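Keeping the air fresh in a small workshop

I moved my bench into the back room at Drornport last December and within a fortnight the whole house smelt of glue. What sorted it was mostly cheap and dull. A bowl of bicarb on the shelf helps with stale smells, but fumes need a proper draught, so open two windows on opposite sides! 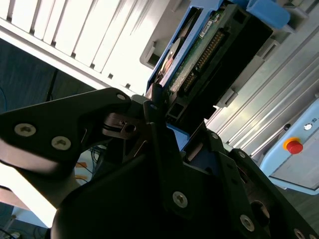

How often should I change the filter in a room air purifier?
Go by the maker's handbook, and sooner if you sand a lot. I hoover the outer mesh every Wednesday.

Damp was my other headache. I empty the dehumidifier before breakfast and keep boxes a hand's width off the wall. 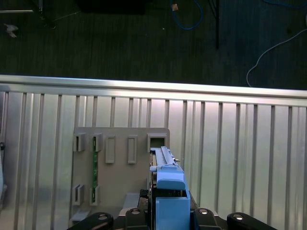
Dust loves a floor you can't get at (mine was dreadful). Carpet holds on to it and so do trailing leads, and with cables strewn over a dark carpet like the one up there behind the metal wall, you'd want to lift the lot before hoovering. Go slowly, twice over.

Simone Pimentel swears by a damp cloth for shelves, and I've come round to it.

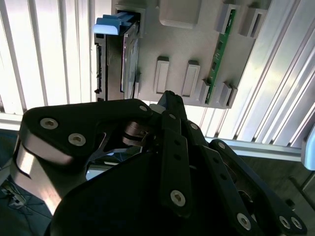

Reading time: 1 min

Last thing, leave the fan running for 15 minutes after you've finished gluing, and put the lids back on your tins first.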